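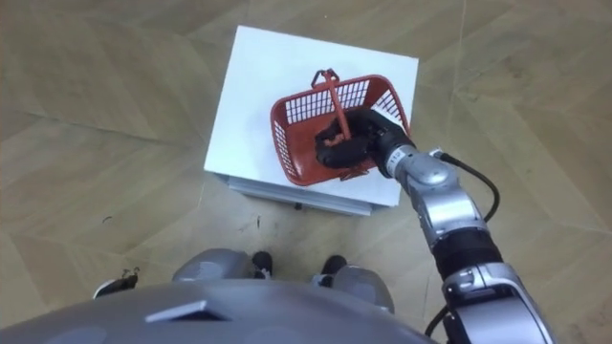
Layer 2, finally explained without the headache

Last month I promised I'd get to the question that keeps landing in our inbox: if blockchains are so clever, why does a simple payment sometimes cost more than the coffee you're buying with it? I've been looking forward to writing this one, so grab a cuppa and let's get into it.

Every transaction on a busy chain is competing for room in the next block. Blocks have a limited size, and when everyone wants in at once, people bid against each other. Back in May I paid $8 to send a friend $2 worth of tokens, just to see whether I could. I could! It was a silly use of money and I don't recommend it, but it did make the problem very clear to me.

Rollups are the answer most developers have settled on for now, and I think they're one of the loveliest ideas in the whole field. A rollup takes a big pile of transactions, works them all out somewhere else, and then posts a compressed record back to the main chain. You share the cost of that one posting with everybody else in the pile. If 300 people are in the batch, you're paying for a sliver of it, plus a bit for whoever is running the thing.

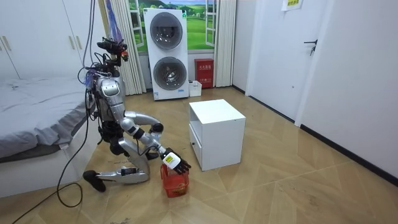
Photo: Drornetau

There are two main flavours. Optimistic rollups assume that everyone is behaving and leave a window of time for somebody to prove otherwise. If a watcher spots a dodgy batch, they can challenge it and the bad result gets thrown out. Zero-knowledge rollups go the other way and attach a mathematical proof to each batch, so the main chain can check the work straight away. The maths is heavy going (I've had three cracks at the textbook chapter and I'm still on page 161), but you don't need any of it to use one.

What you'll notice as a user is the withdrawal time. Moving funds out of an optimistic rollup through its own bridge usually takes several days, while you wait for that challenge window to close. A zero-knowledge rollup is generally a lot quicker. There are third-party bridges that will front you the money for a fee, and they're handy, but you're then trusting another lot of code written by another lot of people. Bridges have been some of the juiciest targets for thieves, so I keep the amounts small and only use them when I'm in a real hurry.

Kelly Lockwood gave a cracking talk on all this at the Eltham meetup, and the part that stuck with me was about sequencers. The sequencer is the computer that decides what order transactions go in, and on most rollups it's still run by a single company. It can't simply help itself to your tokens, but it can go offline, or make you wait. Kelly's advice was to look up whether your rollup lets you force a transaction through the main chain if the sequencer ignores you. I went home and checked mine that night – it does, though the instructions were buried four menus deep.

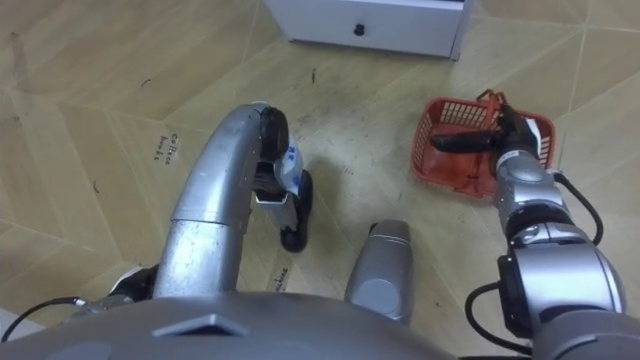 I also had a play with Etico, the little wallet Colin Catterall has been building on weekends. It shows you the fee on the main chain beside the fee on each rollup before you press send, in dollars and cents, and I can't tell you how much I enjoy that. Colin is after testers, particularly people who have never bridged anything before and can tell him where they got lost. He says test tokens only for now, so please don't load it up with your savings.

If you'd like to try a rollup yourself, start on a test network, send a few pretend coins back and forth, and have a squiz at the transactions in a block explorer. Watching your own transfer turn up inside a batch is a great feeling! Check the network name in your wallet every time, too. Tokens sent to the right address on the wrong network can be a pain to recover, and sometimes they can't be recovered at all.

Next issue I'll be writing up the Sowerby study group's notes on data storage, including what happens to all those compressed records once they've been posted. Send your questions through by October 20, 2023 and I'll fit in as many as I can.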